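How to Record an Evening of Stories for Radio

A live storytelling night can make a good half-hour program, but most of the work happens before the audience sits down. These steps are the ones we use for the Daltwood evenings, which go out every January.

Start with the guest. Talk on the phone first and write down the stories that come up without prompting. Pick the best of them and put them in a loose order. Do not ask for a script. People who read their own stories aloud tend to rush.

Visit the room and clap once from the stage. If you hear a long echo, hang curtains or move to a smaller space. A room with 50 seats is easier to record than one with 200.
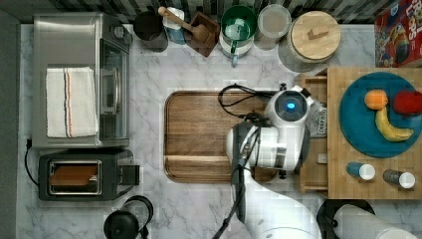
Kitchen counter

Use two microphones at the least - one for the guest and one for the audience. Record each to its own track. Laughter picked up only through the guest's microphone sounds thin and far away, and you can't fix it later.

Ask the guest to talk for a few minutes before the doors open, and set your levels from the loudest laugh or shout. Leave some room above that.

During the show, note the time whenever a story begins. If a name is fluffed, wait for the applause and ask for the line again. Audiences don't mind.

When you edit, cut whole stories before you trim inside them. Keep the pauses ahead of a punchline. Fade the applause under the closing announcement, then listen to the finished program once on a small kitchen radio and once on headphones.

Send the guest a copy before it airs.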